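Property Help Forum
Category: Letting and Management

Deposit deduction for wood floor wear at end of tenancy

Asked by Daryna Kushnir, 16/10/2026

I manage a small portfolio of rented apartments in Clakden on behalf of three owners. A tenant moved out of one of these after 39 months. The check-out clerk recorded surface scratching to the living room floor and recommended a deduction for full refinishing. The contractor, Fedoruk, quoted 3120 for the living room and hallway together. The deposit held is 2372.

The lease requires the tenant to return the premises "in the same condition, ordinary wear excepted." It does not mention floor finishes. The check-in report from March describes the floor as "good, minor marks near door" and was signed by both parties.

I would be grateful for guidance on two matters: whether the full quotation may be claimed, and what evidence an adjudicator would expect to receive.

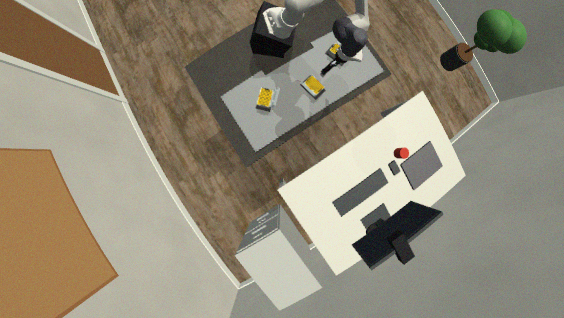 Answers (3)

Answer from Orestis Xenos
Accepted by the person asking

The full quotation is unlikely to be allowed. A landlord is entitled to be placed in the position that would have applied had the tenant met the terms of the lease, and may not receive a better floor than the one handed over. An adjudicator will ordinarily consider the age of the finish at check-in, its expected life, and the length of the tenancy.

Please establish when the floor was last refinished. If the owner has no record, ask the previous managing agent. Where a finish was already near the end of its expected life, the award may be very small even if the scratching is agreed.

The hallway should be removed from the claim unless the check-out report records damage there. Ask Fedoruk to issue a revised quotation for each room separately.

The following should be submitted:
Signed check-in report
Check-out report, with dated photographs of the same areas
The lease, with the relevant clause marked
Itemized quotation or paid invoice
Correspondence in which the tenant was given an opportunity to respond

Any part of the deposit that is not in dispute should be returned without delay. Holding the entire sum while one item is argued tends to count against the agent.

Room used as a workspace, plank floor

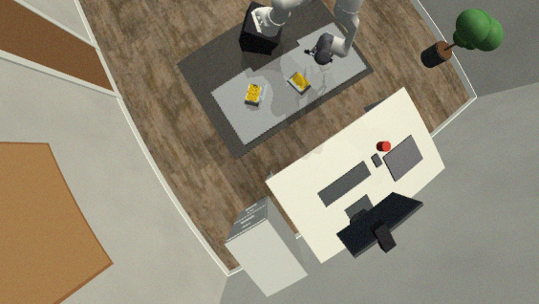 Wood floor with desk and work table

Answer from Khrystyna-Mariia Zinchenko

I agree with the above. Our office in Stultness had a comparable dispute last year and was awarded 17 percent of the sum claimed. The adjudicator noted that our check-in wording was too general. We now record each room's floor separately and state the date of the last refinishing on the first page.

Answer from Danylo Kravets

The lease says same condition. Charge the tenant.

Comment from Daryna Kushnir

Thank you. The owner has located an invoice for the earlier refinishing and I have requested separate quotations. The hallway has been withdrawn from the claim.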